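Ullon open day gallery: hand-held grippers, bins and a lot of toothbrushes

Posting these fast before I lose the notes. Went over to Ullon in January for their open day, doors at 10, stayed until they started stacking chairs. 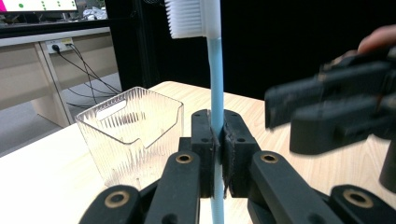 Main thing on show was the hand-held gripper work. You hold the tool, you do the job yourself, the recording goes off to train the arm later. Tovimix makes the software side. Small crowd, 14 on my tour, most from packaging shops and one group of students with very good questions.

Rest of this page is notes by stop, in the order I walked it. Scroll for the bits you want.

Stop 1, the toothbrush table
Light blue handle, white bristles, black jaws. Light wood tabletop, clear plastic bin with fluted sides. The task they gave us: pick up, pass to the second gripper, drop in the bin. Sounds like nothing. Try it with a slim handle and two tools that don't bend like fingers do.

Stop 1, still
My first go: dropped it. Second go: dropped it. Third one made the bin and I got a polite clap. The trick is squeezing a lot less than you want to. Staff said new people nearly always grip too hard for the first 60 tries or so they settle down after that.

The pads
Asked about the grippy lining on the finger pads. It wears, they swap it, end of story. They've tried softer stuff and it left marks on shiny handles. Harder stuff and things slid. Current one is the compromise. Spares live in a drawer, already cut.

Handovers
This was the part I came for. One gripper holds the item upright, the other one comes in from the side. Who lets go first? They argue about it apparently. House rule is the giver waits for a small tug. We have the same rule at work for people passing trays, never thought of it as a rule.

The numbers board
2159 recorded handovers on the whiteboard when we arrived. Somebody rubbed it out and wrote a new one after each tour, nice touch. Failed ones get kept in a seperate folder and not binned. They said those are worth having.

Stop 2, Esfahani bench
Esfahani build the fixtures and had a bench in the next room. Trays, clamps, a box of jaw parts you could pick up and work by hand. Heavier than I expected. Kids loved this one, so did I. Got a long answer about bushings that I only half followed, something about slop in the joints showing up in the recordings if you let it go too long.

Stop 3, playback
They replay a recording on the screen and you watch it from the tool's point of view. A bit seasick after a few. Useful though, you see how much you wobble. Mine looked terrible. The woman before me was rock steady, turned out she ices cakes for a living.

Stop 4, the arm
Farudetti supplied the arm and ran the demo at 2. It did 51 picks while we stood there, with a few misses, and they didn't hide them. Slower than a person by a good way. Toothbrushes, pens, a spoon. The spoon was the hard one. It kept going for the bowl end when it should of gone for the handle.

Asked and answered, quick
Does it need the same table? No, but it helps.
Can you use your own parts? Yes, bring a bag of them, call first.
Left handed? Works fine, tried it.
Price? Didn't get one.

Getting there
Parking round the back, side door, sign in at the desk. Coffee was free and gone by 11. Wear shoes you can stand in, there's no seating at the benches.

Next one is in the spring, no date up yet. Will add it here when they send it over.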